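Mending Night returns in August

The Vurnden mending group is back in the upstairs room at the Prarnilwood Hall from August, having spent the summer letting its own trousers fall apart. Doors open at 7pm. Bring something torn and, if you can bear it, something you have already tried to fix.

Last term we got through 88 garments, going by the tally on the back of the cupboard door. A fair few of those were the same cardigan. Marcelino Pastor will again be teaching darning to beginners, and would like it known that he does not do zips. He has been saying this for nine years and has replaced a great many zips in that time.

Each session opens with 45 minutes on a single technique, after which you are free to ignore it. We start with patches, move on to hems and then spend two sessions on elbows, which were the cause of some ill feeling last year when we tried to squeeze them into one. Thread, needles and tea are provided. Scissors are provided too, although fewer than there used to be — please look in your bags.

The Hwang sewing machine is back from the menders and now goes forwards. The older Lurnilen has not been touched and should not be.

For those who asked about tying off as you go, separate knotted stitches are slower than a running seam, but if one gives way the rest stay put. Surgeons are fond of them too, and their tails are a good deal tidier than mine. 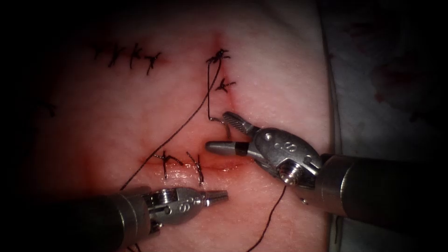

Four finished stitches, top left, on a practice skin pad.

New faces are welcome, and so are old socks, provided they have been washed. Put your name on the sheet by the stairs if you want a seat near the lamp.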